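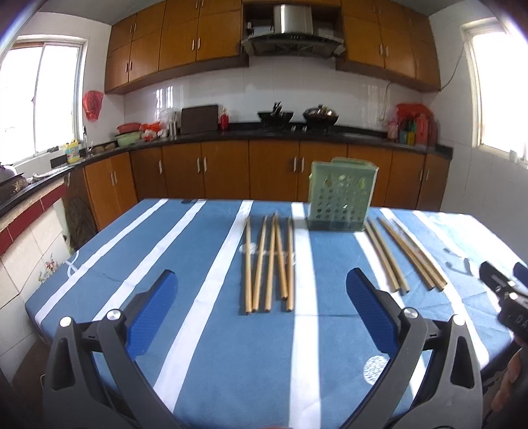 Wooden chopsticks on the striped cloth, with the sun on the right half of the table.

Chopstick Table, Larnmont
Small gallery from our kitchen in May

Welcome to the kitchen part of my page. If you came from the garden pictures, the Boltuscombe walk is in the other gallery and it is much greener than this one. This gallery has two pictures and more words than usual, as several people wrote to me after the noodle evening and asked how I keep wooden chopsticks in good condition. I answer slowly in letters, so I put my answer here, together with the pictures.

We live in Larnmont for 7 years now, and in this time the number of chopsticks in our house has only gone up. Some came with us in the suitcase. Some are from Tsuchiya, the small household shop near the old post office, where they stand in a tall jar beside the counter and are sold by the pair with a paper band. Once the paper band is gone, it is your own problem to know which stick belongs to which. For a long time I did not care much about it. You take two from the holder, you eat. But then a guest gets one long and one short, and is too polite to say something, and chases a mushroom around the bowl for half of the dinner.

So from time to time I lay the sticks out and put the pairs together again. It is quiet work and I like to do it in the morning, when there is light on the table.

About the first picture

In the middle of the table you find five sticks, and to the right four more which lie at an angle. The middle group is pale tan and has darker, square upper sections. When the wood is one color from end to end, I must look at the grain, and this takes patience. With a darker part at the top I have a second thing to compare: how dark it is, and where it starts.

My way of sorting is simple, and I write it down in the order I do it.

I turn all sticks in the same direction, thin tips away from me. I take one stick and hold it beside another with the thick ends flat on the table. If the tips end at the same height, I look at the upper part. If this also agrees, I roll both sticks with one finger. A straight stick rolls like a pencil, as far as its square part permits it, and a bent one makes a small jump. Two straight sticks go together. A bent one I keep for the stove, where it can stir a sauce and does not need a partner.

The length you can check with the eye, but the thickness you feel better with closed eyes. My aunt taught me this when I was a child and I thought it was a trick to keep children busy. Maybe it was also that.

I had here first a long paragraph about the tablecloth, but I made it shorter. It is blue with broad white stripes and it has small printed motifs, one of them a little like an anchor. We found it at the summer market in Gridlow on a table with beach towels. I wanted something in one color for the kitchen, and I came home with this. Pale wood is easy to see on the blue, so for sorting it is a good cloth. For soy sauce also, at least on the blue stripes.

About washing

This was the question which came most often. I wash wooden chopsticks by hand, short and warm, with a soft sponge and a little dish soap. I do not leave them in the sink. A stick that stays in water for one night gets a rough skin, and you feel it on your lip next time. If the rough skin is already there, very fine sandpaper helps, always along the wood and never across. Mine has the number 400 on the back. I do only a few strokes, wipe the dust away with a damp cloth and look again in daylight.

After washing I roll them in a kitchen towel, all together like a small carpet, and then they stand in the open air with the tips up. I know that in some families the tips go down. We had this discussion also. Tips up, the part that goes into the mouth does not stand in the wet bottom of the holder. On the other side, each person who takes a pair should take it from the lower part and not touch the tips, and children forget this. If you have small children, maybe tips down and a holder which you wash often.

Oil I use twice in a year, walnut oil or what there is in the cupboard for wood. A few drops on a cloth are enough for all. They should be dry from the washing before, and after the oil they rest until the next day. If someone who will eat with you has an allergy to nuts, take another oil, please. I use then the mineral oil for cutting boards.
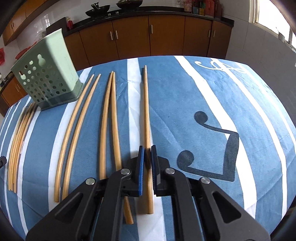 Pairs side by side, one single stick, and the pale green holder at the left of the table.

About the second picture

The holder is plastic, with rows of round holes and a base in darker green. I like the holes. Air comes through from all sides and the sticks dry better than in a closed cup. The only bad thing with such a holder is that very thin sticks can find their way through a hole and then hang there like a fishing rod, so I put the thin ones in last, between the others.

At the far left, close to the holder, lie four thinner sticks together. Thin sticks are a category for themselves in my sorting. I do not mix them with the thicker ones, also when the length is the same, as a thin and a thick stick in one hand feel strange and the thin one always wants to slide under. For small things, for example beans or the bones of a fish, I take thin sticks. For noodles I prefer the thicker ones, they hold better.

Near the middle there is a stick by itself. A single stick is no tragedy. I keep singles in a drawer and when a second one appears, from behind the stove or out of a lunch box, I try them together. If a single is alone for a whole year, it goes to the garden and holds up a pea plant or a paper label. Last spring the tomato seedlings had very elegant supports.

How many do you need?

Someone asked me this too. For our table of 6 people I keep 12 pairs, so each person has one pair to eat and there is one more for the shared plates. This is not necessary when everybody is family. But with guests I find it nicer to have a separate pair on the plate of vegetables, and nobody has to think about it. Fewer than this is fine if you wash up directly after the meal. More than this does not fit in our holder.

When you buy new ones, try them in the hand before paying. At Tsuchiya they allow this if you are friendly and do not open the paper band. Look from the thick end toward the tip, with one eye closed, in the way you look at a billiard stick. A small bend at the beginning becomes a bigger bend after one winter beside a radiator, this I know from our own kitchen. Square upper ends are good for people who are learning, as the stick does not turn so easily between the fingers, and it does not roll off from the table. Very smooth painted ones look beautiful but I cannot recommend them for noodles.

And if you want to replace the old ones all at once, please ask first in your house. I threw away four sticks with burned tips two years ago and one of them was, I learned, the favorite one for testing rice cakes.

Some small corrections to older pages: in the noodle evening gallery I wrote that the broth needs one hour. It needs two, sorry to everyone who was hungry. The bowl with the gray rim is not from Tsuchiya, I bought it in Gridlow, at the same market as the tablecloth. I do not know if the seller will come again this summer.

Next gallery: pickling jars and the shelf above the window. You can write to me with the form on the contact page, I read everything, only the answer takes some time.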